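Sponge subscriptions – worth it or a racket?

keerthana_k
Posted Thursday, 7:40 am
My sister signed us up for Larkimo, the one that mails you new kitchen sponges every 14 days so you "never wash up with a dirty one". Now they want $177 a year. For sponges. Has anybody seen proof that a new one every fortnight does anything besides fill the bin?

oldtap
Posted Thursday, 8:15 am
No, and I've asked. Their site says "studies show" and links to their own blog. I use one till it smells, then it does the bathroom for a while.

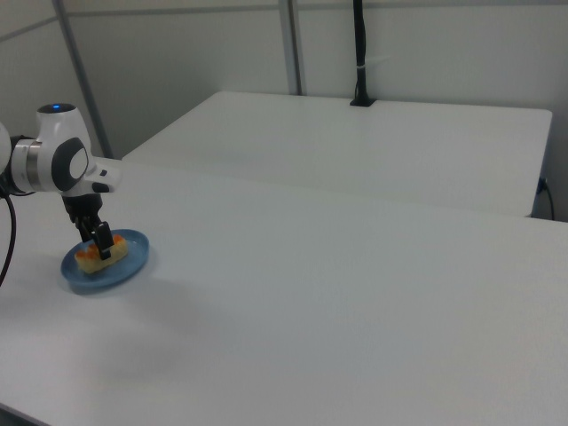
I also don't buy the microwave trick. People swear by it, but I've never seen two of them agree on how long you're meant to zap it.

Zellimeck
Posted Thursday, 9:02 am
Bit harsh. I had Larkimo for a year and liked not having to think about it. You're paying for convenience, same as any subscription.

keerthana_k
Posted Thursday, 9:20 am
I walk past a supermarket every day though. How much thinking is there in a sponge?

lacroix_st
Posted Thursday, 12:31 pm
Dishcloths. Boil wash, hang them up, done. Mine are older than my kids and the colour's gone, but they work.

oldtap
Posted Thursday, 12:48 pm
Cloths are useless on a baked-on lasagne and I'll die on that hill.

lacroix_st
Posted Thursday, 1:05 pm
Soak the dish overnight then.

Zellimeck
Posted Thursday, 1:30 pm
And leave it in the sink for whoever's up first? No thanks. Keerthana, if you do cancel, do it by email and keep a copy. I had to ask 2 times.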